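Ernis Storage Rooms — Frequently Asked Questions

Last updated: Friday, May 11, 2018

Who can rent a room?

Any adult with a valid identity document and an address in the country. Students may rent too, but we ask for the address of the parents as well as the student address. If you rent in the name of a firm, please bring a paper which shows that you can sign for it.

What sizes do you have?

We have small, medium and large rooms. The small room takes the contents of one bedroom. The medium room is good for a flat with two rooms. For a whole house you will need the large one, and please ask early, as these are usually full in July when many people move. If you are not sure, make a list of your furniture and send it to Azucena Zamudio at the front desk. She will tell you honestly if you ask for too much space.

Is there a minimum time?

Yes, 2 weeks. After this you pay by the week, and you can leave at the end of any week if you tell us 7 days before. We do not give money back for days which you do not use.

What happens if I pay late?

We send one reminder by e-mail and one by post. Until the rent is paid, your code for the gate does not work. Please speak to us before it comes so far — we can often agree on a later day, but we cannot agree on it when the day is already past.

May I bring my own boxes and bins?

Of course. We sell cardboard boxes at the desk, but there is no duty to buy them.

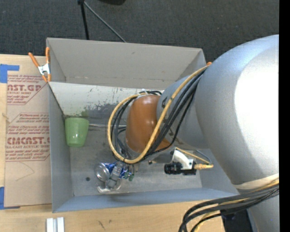
Cardboard is good for clothes, bed linen and toys, and it is cheap. It does not like heavy things, and after a long time the bottom becomes weak. For tools, shoes and kitchen things many customers prefer a big open bin with tall walls, like the grey one in the photo, and they lay a sheet or an old blanket over the top against dust. Bins whose walls go a little outwards are easy to fill, but you should not pile them one on another without a lid. Write on the side what is inside, and not only on the lid, because lids get changed.

Does it matter if my things have scratches or worn paint?

Not to us. But please take photographs of the bigger pieces before you bring them, and keep these at home. If there is a question for the insurance later, it is much easier to answer with a photograph.

What may I not store?

Food, plants, animals, petrol, gas bottles, paint thinner, fireworks and anything which is wet. A fridge must be dry and its door must stay a little open. Car tyres are allowed only in the ground floor rooms.

Is insurance included?

A basic cover is included in the rent. It does not cover money, jewellery or papers. You can take a higher cover with us, or ask your own insurer whether your home policy is valid outside your home — some are, some are not.

Can another person open my room?

Only if you write their name on the access form. We cannot accept a telephone call for this, also not from family.

Do you help with the moving?

We lend trolleys without charge. For a van with driver, please ask for Leobardo Orozco at the desk.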